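In Defense of the Small Refrigerator

My first apartment in Turbridge had a refrigerator that came up to my knee, and I lived out of it for 367 days. I have owned three big ones since, and I have come around to thinking the little one made me a better cook and a calmer person.

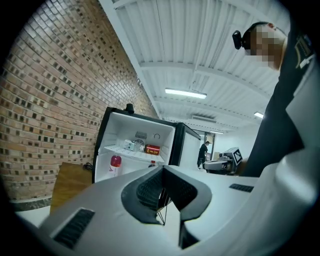
You shopped for the day, or maybe for two. You bought one pepper, and you knew where that pepper was. My mother, who could feed 40 people on no notice, thought this was a sad way to live, and she mailed me jars I had no room for -- I ate a great deal of pickled cabbage that July.

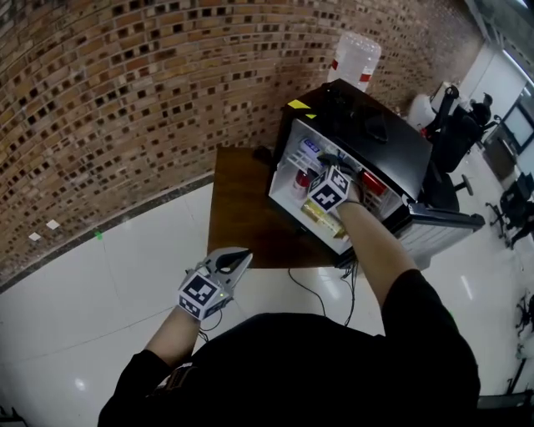

A small black fridge on a brown wooden table, door open.

Now I have shelves so deep that mustard goes back there to retire. We buy for the family we imagine, the one that eats kale on purpose, and then we throw the kale out and feel bad about it. A bigger box only gives us more room to be hopeful in.

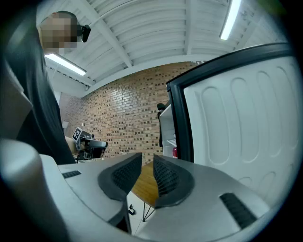
By Hollis Escobedo
September 24, 2023

I know this won't suit everyone. If you have teenagers, or you live out past Stundamstead where the store is a long drive, please keep your big refrigerator with my blessing. But if yours is on its last legs and there are just one or two of you at home, do go and look at the small ones before you sign for the giant. Bring along your grocery list from last week, the real one, and see if it fits.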